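Leltmont Garment Set: Frequently Asked Questions

Last revised in April. Applies to the folding and flattening episodes only.
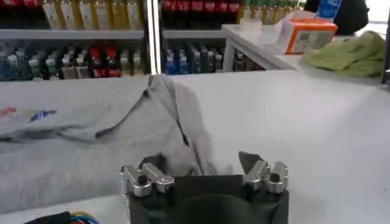
What is in the set?
The set holds 2,397 recorded episodes of a two-finger gripper handling clothing on a table. Each episode is one attempt at one instruction, stored with wrist video, joint positions, gripper opening and the text of the instruction. Garments are soft, mostly plain, and start in a loose state. A typical mid-episode view has a gray garment on a white tabletop with one fold pinched and raised into a peak between the fingers, while the rest stays flat to the left. Views of this type carry the label "lift" in the phase track.

How many episodes can be used for training?
2,347. The others have gaps in the joint log and are kept for people who work on data cleaning. They are listed in a separate index and are not loaded by default.

How were the episodes collected?
By teleoperation. An operator moves a leader arm and the robot arm follows. No scripted motions were used, and no episode was generated in simulation.

Why is the background not masked?
Shelves, counters and stock behind the table are left in on purpose. The Barkholm policy trained on masked video did worse when it was moved to a new room. If you need masks, the Illard tool will produce them from the wrist video, but check the edges of thin folds by hand.

Are failed attempts included?
Yes. A dropped fold, a missed pinch or a double grasp stays in the set as long as the logs are complete. Look at the "outcome" field. It has three values: done, partial and failed. Partial means that the garment ended in a better state than it started but did not match the instruction.

How long is an episode?
The median is 31 seconds. The upper limit is 44 seconds, after which the recorder stops and the outcome is set by the reviewer.

Who sets the phase labels?
A reviewer, working from the video at half speed. The phases are approach, pinch, lift, place and release. Lift begins at the first video image in which cloth leaves the table under the fingers. Small ripples near the fingertips do not count.

Printed graphics are often folded or half hidden. Is this a fault?
No. Graphics are not used as landmarks in the instructions, and the garment is not turned to show them. Do not rely on a print to find the front of a shirt.

Can I add my own episodes?
Yes, if the wrist camera is mounted as in the Hughes bracket drawing and the clock offset between video and joints is under one video interval. Send one trial batch first. We run the format check on Tuesday and return the report by email – resubmit only the episodes that are marked red.

Can I change the train and test split?
You can, but split by garment. A random split by episode puts the same shirt on both sides and the scores will be too high.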